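3.2 Drying practice in the households

The water records alone could not explain why two flats of the same size, with the same kind of tap, differ so much in their daily use. For this reason we asked the participants in Seltero and Irkier to keep a kitchen diary during 11 weeks. In total 593 diary entries were suitable for analysis. An entry was left out when the time of washing was missing, or when a guest did the washing and the usual person was not at home.

Most entries describe one of 3 habits: drying with a towel directly after rinsing, leaving the dishes in a rack until the next meal, or leaving them in the rack all the time, so that the rack serves as the cupboard (Figure 4). The last habit was more frequent in Irkier, where the kitchens are older and the wall cupboards are often used for dry food. We did not expect this difference, and our first questionnaire had no question on it. It was added in January, after the pilot interviews.

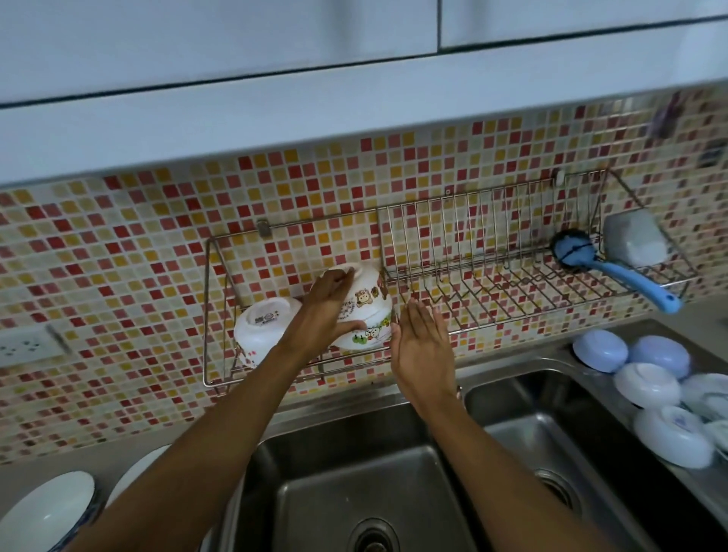
Figure 4. Placing a bowl upside down in a wire rack over a double sink.

According to Lazăr, who commented on an earlier draft of this section, the division into habits is too strict, because the same person may use a towel on Wednesday and the rack on all other days, depending on who comes to eat. We agree with this remark in part. In the diaries such changes do occur, but within one household they are limited mostly to days with visitors, and we therefore kept the division and coded each entry separately.

The connection with water use is indirect. Participants who leave dishes in the rack tend to rinse longer – they explain that drops of detergent leave marks when nobody wipes them. Participants who use a towel rinse shortly and often in standing water. The size of the rack also plays a role: when it is full, washing is stopped and continued later, and the second rinse starts again with cold water running until it becomes warm.

The diary forms were printed by Drukadent in 2 versions, with and without a column for the water temperature. The version with the column was filled in less completely, and its temperature values are not used in Section 4.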